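How Do You Choose a Hand for a Robot?

Reading time: 7 minutes

Hold up your hand and wiggle your fingers. Now pick up a pencil. You probably did that without thinking about it. Your thumb went one way, your fingers went the other way, and you squeezed just hard enough.

A robot has to have all of that worked out for it. The part that does the picking up is called a gripper. Some grippers have five fingers like yours, but many have only two. Two fingers are cheaper, they are easier to mend, and they can do more jobs than you might expect.

At a workshop called Platau, two engineers test grippers to find out which ones are good at which jobs. Their names are Refilwe Shezi and Zinhle Engelbrecht. This year they are comparing two kinds for a project about housework. They call the first one Rolland and the second one Nolla.

Rolland has short, straight jaws. They close flat against each other, like a pair of pliers. Nolla has long fingers that curve outwards and come back together at the tips, a bit like the claws of a crab.

Which is better? It depends on what you want to pick up.

Testing without a robot

A robot arm is heavy and expensive. It has to be bolted down, and people have to keep out of its way while it moves. Changing the gripper on the end takes time as well.

So the first tests are done without an arm. The gripper is fixed to a handle, and a person holds the handle and does the job. The person has to do everything through the gripper. They are not allowed to help with their fingers, even when it would be much quicker.

Small cameras can be fixed to the grippers too. They record what happens at the tips of the fingers, and the engineers can watch the recording again slowly. A computer can also study lots of recordings and learn from them how a job is done.

Cloth is hard

You might think a heavy box would be the hardest thing for a robot to pick up. Boxes are fairly easy. A box stays the same shape wherever you hold it. If you know where one corner is, you can work out where the others are.

Cloth is different. When you pick up a towel it droops, folds and twists. The corners hide underneath. If you put it down and pick it up again, it will be a new shape. 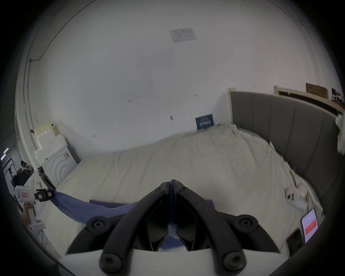
Most cloth jobs need two grippers, one for each end. Try it yourself with a pillowcase. With one hand you can lift it, but it is very hard to make it flat. With two hands you can pull it gently until the creases start to come out. Pull too hard and it jumps out of your fingers. Don't pull enough and it sags in the middle.

The two grippers in a test don't have to be the same kind. One person can work a different gripper in each hand, or two people can work one each. When the grippers are different, it is easy to see which one lets go first.

Zinhle keeps a notebook of the ways a gripper can go wrong with cloth. These are the main ones:

- It misses the cloth and closes on air.
- It picks up two layers when it should have picked up one.
- It picks up the sheet underneath as well.
- It holds the cloth, but the cloth slides out when it is pulled.
- It won't let go, usually when a thread has caught on something.

What they found

Refilwe and Zinhle gave each gripper the same set of jobs and did each job 120 times. That sounds boring, and Refilwe says some of it was. But if you only try something once, you might just be lucky. If you try it many times, you start to see what usually happens.

Rolland was good at holding on. Its flat jaws touch a lot of the cloth at once, so the cloth did not slip very often. It was not so good at starting. To pick up a cloth lying flat on a bed, the jaws had to push down into the mattress first, and they often took the sheet too.

Nolla was better at starting. The narrow tips could pinch a small fold and leave the rest alone. They could also get in close to other things on the bed without knocking them. But the tips touch only a little bit of cloth, so a hard pull could make it slide out.

They also tried socks, a sponge, a wooden spoon and a plastic cup. Nolla was best with the socks. Rolland was best with the spoon. Both could hold the cup, but Rolland squashed it 3 times before Zinhle changed the way she squeezed.

In the end they didn't choose one winner. In January they will try a new pair of fingers for Nolla, with soft rubber pads at the tips. If the pads work, Nolla should be able to pinch a fold and keep hold of it too. After that the grippers will go on a real arm, at a bigger workshop in Plururholm.

Try it at home

You will need kitchen tongs, clothes pegs, a tea towel and a friend.

Spread the tea towel on a bed. Pick it up by one corner using only the tongs. Then ask your friend to take another corner with a clothes peg. Can you hold it flat between you? Can you fold it in half and put it down?

Now swap tools and try again. Write down what went wrong each time, like Zinhle does. Then try the same thing on a table. You may find that the soft bed makes some parts easier and other parts harder.

Words to know

Gripper: the part of a robot that picks things up and holds them.
Jaws: the parts of a gripper that close together.
Arm: the part of a robot that moves the gripper from place to place.

More to read
How does a robot know where it is?
Why do some robots have wheels and some have legs?
What is a sensor?
Make a grabber from card and string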